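Open day demo: why does the arm practice in a simulated room first?

Posted by Clirnham_visitor, September

I was at the open day in Clirnham with my two children. In the robot hall they showed an arm on a big screen, working in a room made by computer, and later the real arm on the floor downstairs. The guide said the program makes its tries in the simulated room before it is allowed on the real machine. The group was large and I could not hear the rest. My son is 11 and asks me every evening since then. Is the simulated room only for visitors, or do they really use it for work? And how can a gripper learn to pick up something flat if the floor is only a calculation? 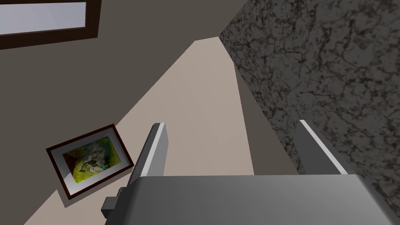

I also want to know if it is possible to come again outside the open day. On the sheet from the entrance I found only the opening hours of the café.

Abeysekara

It is used for work. I was in the afternoon group, which was smaller, and we could ask more. They told us the program had made 2,418 tries in simulation before the first one on the real arm. A bad try costs nothing there – the room is put back to the start and the next one begins.

About the flat things: the computer calculates contact and friction between the fingers and the object. It is not perfect. With two straight fingers a flat object is difficult also in reality, so one common way is to push it to an edge first, or to tip up one side and then close the fingers. The engineers also change small things between tries, for example the light, the weight or the position of the object, so that the program does not get used to one room only.

For your son, ask him to lift a postcard from the table with two rulers. Mine needed 3 minutes and was very angry at the end.

Aron

Yes they do visits, write to the front desk. I think groups only, but maybe it has changed.

clirel_fan

I agree with the first answer, but I would add one point. The number of tries says little alone. Our guide in the morning said that they compare 200 tries in simulation with 200 on the real arm, and the difference between the two results is what they look at. I did not write down the results, sorry.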